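Home About Programs Get Involved News Contact

Call for participants: shared laundry and line-drying study, Penry
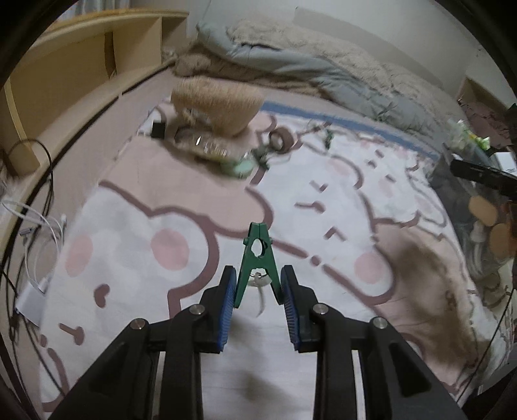 Skillico is looking for 16 households in Penry to take part in a study of how people wash and dry clothes at home. We want to hear from renters and owners, from people in flats and people with a yard, and from households of any size. You don't need to be careful with power or water to apply. We'd like a mix of habits.

The study runs for four weeks. The results will go into a guide for tenants and landlords on drying clothes indoors and out, covering damp, airing and where to put a line in a small yard or on a balcony.

What you would do

Keep a short paper diary of each load: the day, the wash setting, and where the clothes were hung or dried. Most people in our trial round filled it in while the machine was being loaded.

Leave a small humidity logger in the room where you usually dry clothes. It runs on a battery and makes no noise. Please keep it off windowsills and out of reach of pets.

Have two home visits of up to an hour each, one at the start and one at the end. Ieuan Wogan or Hefin Ruddock will do the visits. They will ask about your laundry routine and measure the drying room. Evening and Saturday visits are available.

Send us a copy of one power bill that covers the study period. You can black out your account number.

Who can apply

You must be 18 or over and live within the Penry town boundary. You need to do at least two loads a week at your own address. Households that use a laundromat for everything are not eligible this time, but we are keeping a list for a later study.

If you rent, you do not need your landlord's permission, as nothing is fixed to the walls. We will not pass your name or address to your landlord or agent.

Only one application per household, please. Staff of Skillico and their immediate families can't take part.

Payment

Each household receives $375, paid by bank transfer. We pay $100 after the first visit and the remaining $275 once the diary and logger have been returned. If you have to pull out partway through, you keep the first payment.

How to apply

Pick up a form from the front desk at Skillico or ask us to post one to you. Tell us who lives in the home, what type of home it is, and how you dry clothes in winter and in summer. A few lines is enough. Forms can be filled in by hand.

Applications close at 4 pm on Monday, July 18, 2022. We will phone everyone who applies, including those who miss out. First visits begin the week after closing.

Questions about the visits or the diary should go to Ieuan Wogan. For payment and privacy questions, ask for Berwyn Pumphrey. If you need an interpreter or large-print forms, let the front desk know when you apply.

Last updated: May 2022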